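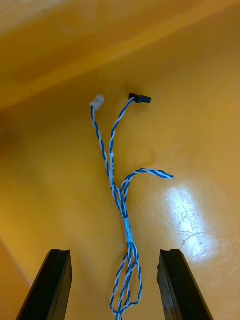 The night shift at the Costello shopping centre starts at ten, when the last of the restaurants has put its chairs up. Niamh Ó Dálaigh has 4 cleaners and more than 1000 square metres of vinyl to get through before the bakery deliveries at 5.

For years the floors were stripped twice a year, in spring and again in November. The old polish came off with a black pad and a strong alkaline stripper, and five fresh coats went down over two nights. It was slow work and hard on the knees, as the edges had to be scraped by hand.

Last winter she moved to a scrub and recoat. The crew take off the top layer with a blue pad on a Grakden single-disc machine, rinse twice, and put down two thin coats of Sullus polish. A full strip is now kept for the entrance by the car park, where grit comes in on people's shoes.

"The rinse is where it goes wrong," Ó Dálaigh says. "If there's detergent left on the floor, the new coat powders within a month."

Pads are washed at the end of each shift and hung up to dry — never left under the machine, where they take on a flat spot. She buys them from Eltano in mixed boxes and writes the date on the rim.

The food court, with its 56 tables, is done last. The tables are bolted down, so most of it is still mopped by hand.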